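Clementina Vilela abre su droguería a granel en el antiguo local de Sorrentino

Buenas noticias para quienes llevábamos meses rellenando botes en la ciudad vecina: Dudasel, la droguería a granel de Clementina Vilela, abrió ayer sus puertas en el local que dejó vacío la mercería Sorrentino. ¡Y qué estreno! Pasaron por allí 184 personas en una sola mañana, muchas con su bolsa de envases vacíos al hombro.

La idea es sencilla y da gusto verla por fin en el barrio. Uno trae su botella, la pesa, la llena de jabón, champú o detergente y paga solo lo que se lleva. Quien venga con las manos vacías puede comprar un envase en la tienda o coger uno de la cesta de segunda mano, ya lavado. Hay siete variedades de jabón de manos, entre ellas una de romero que a media mañana se había agotado (vuelve el jueves, nos aseguran).

El edificio también tiene su historia. La fachada data de 1731 y la reforma ha respetado el arco de piedra de la entrada, que durante años estuvo tapado por un rótulo luminoso. De las obras se ha encargado Graça Bragança, arquitecta y vecina de la misma calle, que ha recuperado además el viejo suelo de baldosa del fondo – una preciosidad.

«Teníamos 240 encargos apuntados antes de abrir y no sabía si reír o salir corriendo», contaba Vilela entre cliente y cliente.

La tienda abrirá de martes a sábado. En diciembre empezarán los talleres de jabón casero, con inscripción en el propio mostrador.

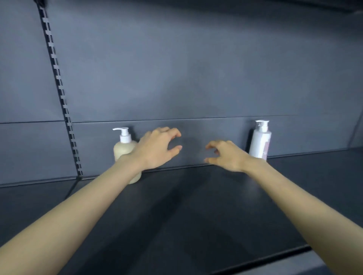
Envases con dosificador en un estante gris oscuro.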